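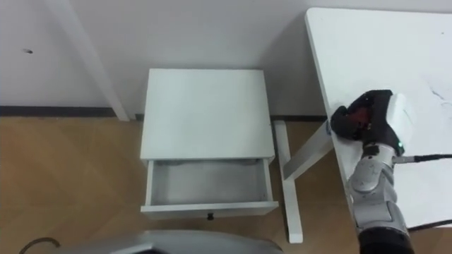
What Is Friction?

Drendura Learning Pages, Unit 7: Forces at Home

Friction is a force that acts when two surfaces rub against each other. It pushes against movement. When you slide a book across a table and let go, friction slows the book down until it stops.

Even a surface that feels smooth has tiny bumps and hollows, far too small to see. Where two surfaces touch, some of these bumps catch, and in places the materials stick together a little. The harder the surfaces are pressed together, the stronger the friction becomes. A heavy box is therefore more difficult to push than a light one.

Is friction useful?

Very often, yes. Shoes grip the pavement because of friction, and bicycle brakes could not work without it. Rub your hands together quickly for 30 seconds and they will feel warm -- friction has turned some of your movement into heat.

At other times people want less of it. Oil is put on bicycle chains. Skis are waxed. Wheels help too, as they roll over the ground instead of scraping along it.

Friction in furniture

A drawer slides in and out on its sides or on runners. Wood takes in water from damp air and swells slightly, so a wooden drawer may stick in December and move freely in a drier month. Rubbing candle wax along the runners is an old remedy. Some modern drawers have small wheels instead.
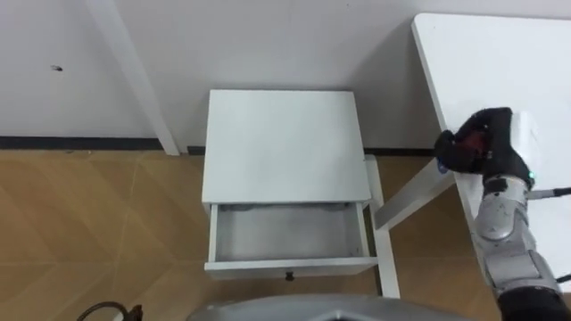
Anežka Mikuš from Fikenville asks whether a full drawer has more friction than an empty one. It has. The weight of the contents presses the surfaces together, and a stronger pull is needed to start the drawer moving.

Try it yourself

Ask an adult before you begin. Place a shoebox on a carpet and pull it gently with a rubber band. Measure how far the band stretches before the box moves. Add a book and measure again. Then repeat the test on a smooth floor and write down your results.

Words to know
Force: a push or a pull.
Surface: the outside of an object.
Lubricant: something, such as oil or wax, that reduces friction.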